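Give the kids a proper cutting board

Every spring our toy library does its stocktake and every spring the same argument comes up over the play kitchen shelf. One side wants more food. More fruit, more slices, another cake. I have come round to the other side. We have enough food. What we are short of is decent, ordinary kitchen gear for the food to sit on.

I help with the catalogue at the Valtstead toy library, which has 300 items on loan at any one time in a good month. Play food is 133 of those, if you count each boxed set as one item. It goes out constantly and it comes back with bits missing, and we replace the bits. Fine. But when I ask parents what the kids did with the set, the ones with good stories are nearly always the ones who gave the child something real to go with it. A tray. A tea towel. A board.

The board matters most. The plastic ones that come in toy sets are the size of a playing card and slide all over the table. A child leans on one and it goes. A real bamboo board, the sort you can get at any discount shop, has some weight to it and enough room for a whole meal to be laid out and argued over. Children treat it as a work surface. They put things on it and go back to them.

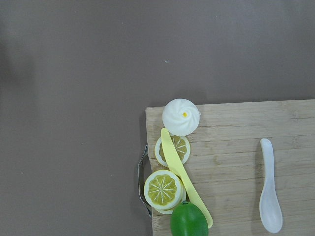

Size is the other thing. A four-year-old doesn't line food up neatly, and a small board punishes that. On a big board the dumplings can hang over the edge and the fruit can pile up in a corner and it's still cooking. Nobody's lunch ends up on the floor, or less of it does.

The usual objection is that a real board is heavy and could be dropped on a foot. That's true, and I'd say the same of most books with hard covers. Choose a thin one. If it has a metal handle, check that it folds flat and doesn't pinch before you hand it over. We've lent boards out for 5 years and the worst injury I know of was to a skirting board in Esdale.

The second objection is that children will want the real knife next. Some will. I don't see that as a problem. A blunt plastic spreader with a rounded end is enough for a long time, and it teaches them to hold the food still with the other hand. When they are ready for a real butter knife and a real banana, the habit is there.

Then there's the setting out, which I think gets overlooked. Toy kitchens are sold as cooking, but watch for a while and a good half of the game is carrying and arranging. Bowls get stacked and unstacked. The cloth gets folded, badly, then folded again. A tray with a raised rim lets a child carry three bowls across a room without losing them, and the bowls should nest, so there is one stack to put away at the end.

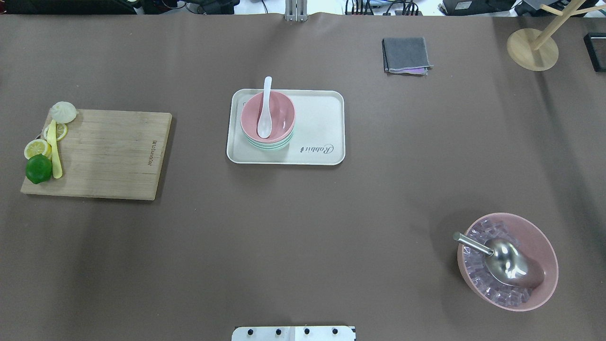
Board and play food on the left, bowls stacked on the tray, cloth folded to one side.

That's all of it. One board, a few pieces of food, a spreader, a tray, bowls, a spoon, a cloth. Leave gaps between things. A table packed edge to edge with plastic looks generous and plays badly, and pack-up takes so long that the adult ends up doing it.

I'd put the food at 6 pieces for a child under four. The Fliltotby sets come with far more than that, and Joo's are worse, so split the box and keep half in the cupboard. Mix it up, too. Our most borrowed set has a steamed bun in it, and for some of our families that's breakfast, while the plastic hamburger has hardly left its box.

So my vote at this stocktake is to leave the food budget where it is and spend what's left on boards and trays. They don't look like much on the shelf and there's no colourful packaging. They also don't lose pieces, which the person doing the catalogue would appreciate.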